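Lougher Falls Trail Access: progress report to the Drosum Fund
February 20, 2026
Prepared by Gwenllian Skyrme

Work on the lower path is finished from the parking area to the first footbridge. The contractor cleared two fallen oaks and laid gravel on the wet stretch below the old quarry. The steep part above the bridge is behind schedule – rain closed the slope for most of last month.

We have set 18 of the 35 waymarker posts. The rest are cut and stored in Dalus. Of the grant, $3,000 is still unspent and is set aside for the handrail at the upper viewpoint.

Sunita Park has agreed on a new bus stop location with the road office. Visitors coming from Vulida will have a walk of 3 miles to the falls, all of it on marked trail.

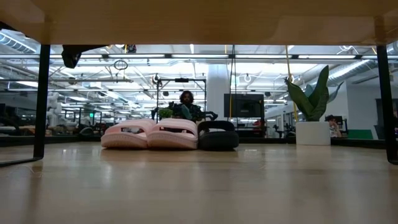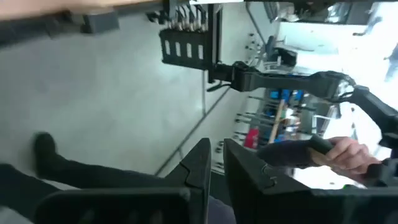

Will the upper viewpoint be open for the summer season?
We expect to open it in June, once the handrail is in and Hashini Liyanage has signed off on the steps. Until then the trail ends at the footbridge, and the sign at the parking area says so.

Still to do: order handrail brackets, reprint the map with the new bus stop, and replace the cracked step at the quarry gate. Receipts to date went to Dwynwen Beddoe with the last claim.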